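Our robotics club at the college has a new project this term, and I have been grumbling about it since the first meeting, so I may as well do my grumbling in public.

The idea came from Virgil Cârstea, who runs the club and has more patience than I do. Every other year we build something with wheels, take it to a sports hall, watch it get stuck on a bit of gaffer tape and come home. This year he wanted an arm that clears a café table. You put the cups and bottles down anywhere you like, and it picks them up and sets them to one side. It has to learn this from recordings of us doing it by hand with a gripper that has a camera on it, instead of from the pages of if-this-then-that we would normally write. The project is called Gridach. I was not consulted on the name.

My first objection was that clearing a table is a job most of us did at 16 for very little money, and a machine that does it at a quarter of the speed for several thousand pounds is a strange thing to be proud of. Virgil said the table was only the excuse. I have heard that said of a lot of robots.

My second objection was about the numbers. When we started, the target on the whiteboard was 819 recordings. Three weeks later it said 2152. By March it said 3091, and the old figures had been rubbed out badly enough that you could still read them underneath. Each time the arm did something daft, the answer was that it needed more examples. Perhaps it does. But if your answer to every failure is the same one, I start to wonder what result would ever persuade you to try another. I asked that at a meeting and got a long silence and then a conversation about cables.

Still, I turned up on Thursday for my turn, and I'll be fair about it. The recording itself is more interesting than I had expected. You hold the gripper, bring it in over the table, close it on the thing, lift, put it down, open. Then again. You become very aware of your own wrist. I had never noticed that I go for a mug in a completely different way depending on where the handle is, or that I swing wide round anything with a lid because I assume I'm going to knock it. The others all have their own habits too. Chia-hao Chow moves as though everything is made of eggshell, and I move like someone trying to catch the last bus. The model gets both of us, mixed together, and is supposed to make something sensible out of it.

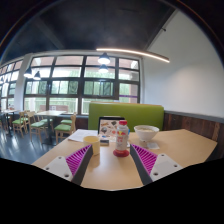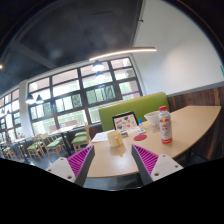
The pink ribbed pads on the fingers, with the red-capped bottle among the things on the table both times.

Those pads are the third set, by the way. The first were smooth and hopeless on anything shiny. The second were a foam that Terance, our only supplier with student prices, has since stopped selling, which tells you something. I voted for the ribbed ones and I'm prepared to take credit for them, as it may be the only credit going.

What bothers me more than the speed or the count is how we mark our own work. The rule for a good recording is that the object ends up where it was meant to go and nothing falls over. Fine. But whoever holds the gripper also decides whether to keep the take, and there is a big friendly button for throwing it away. I threw away plenty. If I fumbled a bottle and then saved it, I binned the lot and did a neat one. So did everyone else, I asked. We have been carefully removing every example of a person getting into a small mess and getting out again, and then we are surprised that the arm, having nudged a cup slightly off its spot, goes on to close its fingers on thin air with total confidence.

I wrote this up for the group page with the heading "Keep the fumbles", and 67 of my own recordings went back in as a result, out of a folder I hadn't emptied. Chia-hao thinks it will make the arm clumsy. Virgil thinks it's worth a try, in the voice he uses when he thinks something isn't. We'll train it both ways and see. I would like to be right, obviously, but I'd settle for a proper comparison, which we have not had once since the autumn — we change the pads and the lighting and the code in the same week and then argue over which of them did it.

Then there is the matter of the contest. We are entered for the Skitico student day, in the household section, where a judge lays the table and you don't get to see it beforehand. I have read the rules twice. They allow three attempts and they score the best one. I can't think of a rule better designed to make a bad robot look like a good one. A waiter who dropped two trays out of three wouldn't be offered the average of his finest moments. I've suggested that we report all three scores on our poster whatever happens, and this was agreed to in principle, so I expect to be having the argument again the night before.

Aranda, the other college in our section, are apparently doing theirs the old way, with fixed positions and a lot of measuring. Everybody at our end was rather smug about that. I wasn't. Their arm will do exactly what it's told until someone moves the table, and ours will do something close to what we'd like until it suddenly doesn't, and I know which of the two I would rather have to mend with a judge standing over me.

I am going back next week all the same. There are a few hundred recordings still to do, I've been put down for bowls, and bowls are horrible. You can take one by the rim, in which case it tips, or try to get round the whole thing, in which case the fingers don't open wide enough for the bigger ones. I have been practising the rim grip at home with a pair of salad tongs — so far the tongs are ahead of the arm. If you've found a decent way of picking up a shallow bowl with two flat fingers, leave it in the comments. Please don't tell me to use suction, we tried it in November and I'm still finding the tubing.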